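4. Setting up and using the top

The Ternico top is supplied in one piece, 2000 mm long and 35 mm thick. It weighs 56 kg. Two people are needed to lift it onto the frame.

4.1 Placing the top

1. Stand the frame where the table will be used and lock the feet.
2. Lay the top on the frame with the matte side up. The side with the sticker faces down.
3. Slide the top until the overhang is the same at both ends.
4. Fit the screws from below by hand. Do not tighten them yet.
5. Check the top with a level, lengthwise and across. Adjust the feet as needed.
6. Tighten the screws, starting at the middle and working outward.

CAUTION: Keep fingers clear of the frame rail when lowering the top.

4.2 Bolting plates and fittings

Heavy items that must not move should be bolted through the top. Place them along the far edge and leave the front clear for work.

1. Mark the holes with the plate in position. Keep every hole at least 100 mm from a corner.
2. Put masking tape over the marks and drill from the matte side.
3. Remove all chips before setting the plate down. Chips caught under a plate will mark the surface.
4. Insert the bolts from above and tighten evenly.
5. Run cables along the far edge, behind the working area. Leave enough slack that no plug is under tension. 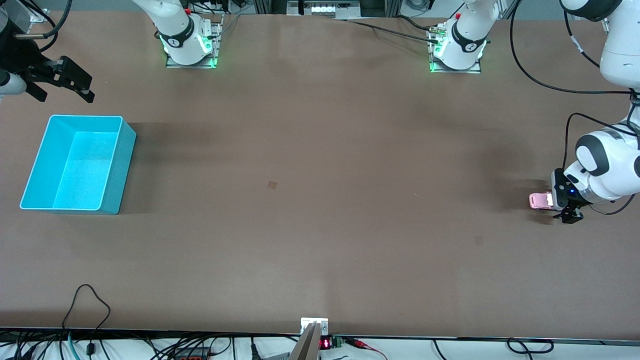 Fig. 6. Brown matte top in use, metal mounting plates and cables at the far edge.

NOTE: Check the bolts again after the first week and then every September with the yearly inspection.

4.3 Working on the surface

The matte finish cuts down glare from overhead lamps. Small parts can be set directly on it. Use a mat under anything with a sharp or rough base, and lift items instead of dragging them.

4.4 Cleaning

1. Switch off and unplug any equipment on the table.
2. Brush off dust, including around the edges of the plates.
3. Wipe with a damp cloth and a drop of dish soap.
4. Dry with a second cloth.

CAUTION: Do not use scouring pads, wax or furniture polish. They leave shiny patches that cannot be removed.

Small scratches can be treated with the Brurura touch-up pen, sold separately. See section 7 for spare parts.

Revised 2026-06-12 by Evie Greenwood

Contact: Ternico Customer Service, Plarnusdale | © Ternico | Back to top
0 comments | 2 shares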